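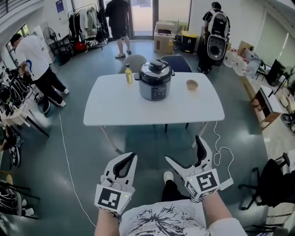
Hand-held grippers at the ready in front of the pressure cooker, with the small bowl to one side.

The Gandby Robotics Club has set itself a modest goal for the spring: teach a machine to handle a pressure cooker without upsetting anyone. The student project, known as Hudis after a name drawn from a hat, is due to be shown at the Lappalainen student meet in March.

Before the robot gets a turn, the humans have to do it properly, over and over. Members pick up a pair of grippers, one in each hand, and work through a kitchen chore while the recording runs. The club has 182 usable takes so far. It also has 13 that Joanne Whitlock, who keeps the log, has filed under "philosophical."

"My grandmother could do this while arguing on the phone," said Tia Lightfoot, a second-year student. "I had to do it with two pincers, and I lost the argument as well."

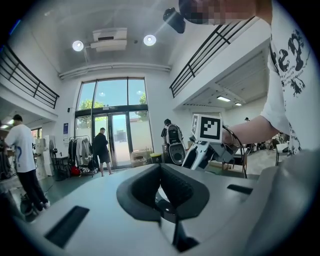 Lifting a lid by its knob is the part that eats up the evenings. New members tend to squeeze too hard, pull too soon, or forget which hand they were told to use. Igor Beneš, who coaches the club, makes everyone start again from the top if they change their minds halfway through – a robot that learns to hesitate, he says, will hesitate forever.

His rule is 18 clean takes per person before anybody is allowed to move the bowl. Lightfoot got there in two sessions. Carol Haslam, who joined to improve her programming, needed five and has yet to write a line of code.
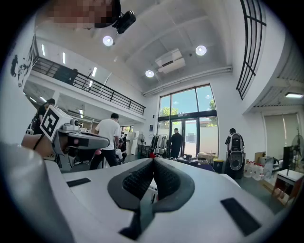 Sessions run until 8 p.m. or until the arms give out. The grippers don't weigh much at the start of an evening, Haslam reports, but they put on weight after seven.

The team from Flirnau, which won the household round last year, is said to be working on folding towels. Beneš called that "a perfectly respectable choice" in a tone that suggested otherwise.

Some 80 people are expected at the meet. Sheila Stockdale, who is handling entries, has asked all teams to bring their own extension cords and to stop asking whether there will be lunch. There will be sandwiches.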